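Home | Manual | Hardware | Data Collection | Training | Downloads | Contact

This site uses cookies to remember your language setting. Accept | Decline

Section 5. Recording an outdoor route for the Dredolo method

This section covers the long plaza route used in the Breseck experiments. Read Section 4 (mounting and power) first. You need a charged robot, the handheld controller and one person walking behind it. The method learns from forward views, so most of the work is in getting a clean set of these. 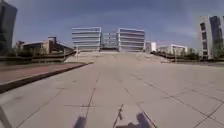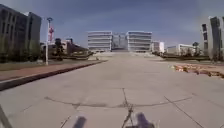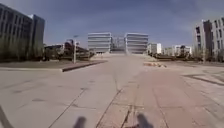
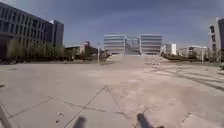 Figure 5-1. Forward views on the plaza route, with the twin buildings ahead and the front of the robot at the bottom edge.

5.1 Before the run

1. Place the robot on level paving and point it at the goal. On this route the goal is the foot of the steps between the two matching buildings.

2. Open the preview. The dark front parts of the chassis should show at the bottom edge on both sides of center. If one is missing, loosen the mount, turn it, and tighten it again.

3. Do not crop the chassis out. The mask file covers it during training. Make a new mask whenever the mount has been moved.

4. Leave the lens correction off. The network is trained on the raw wide view, in which tall buildings near the sides may lean outward.

5. Enter a route name and the operator's initials. Dexter Achterberg's scripts skip any run with a blank name.

5.2 Driving the route

6. Start recording and wait until the counter moves before you touch the stick.

7. Drive at walking speed. Vary your distance from the curb between runs. A set driven down one line gives a planner that can't recover when it drifts.

8. Steer around loose material on the paving, and begin the turn early. Late swerves were the largest source of bad labels in our November set.

9. Drive straight over joint lines, cracks and changes from concrete to brick. The planner has to learn that these are passable.

10. Stop before the steps and end the recording.

CAUTION: The robot can't climb steps or curbs. The planner has no drop detection. Keep a thumb on the stop button for the whole run.

NOTE: Record under more than one kind of sky. Keith Hapeta trained one model on clear-sky runs only, and it did poorly on overcast test runs.

5.3 Checking the set

11. Copy the runs to the Drevau folder and start the check script. It drops blurred frames and any frame without a matching stick position.

12. Look at the count. The set used for the results in Section 9 has 29 runs and 806 labeled frames after checking. Smaller sets will train, but expect more stops at brick borders.

13. Hold out five runs for testing. Pick whole runs. Neighboring frames from one run look nearly the same, and splitting them makes the test score too high.

If the script reports "mask mismatch," go back to step 3. If it reports "no goal," the last frames were recorded facing away from the steps; trim them and run it again.

Settings for the Þrastardóttir baseline are in Section 6.

Previous: Mounting and power | Next: Training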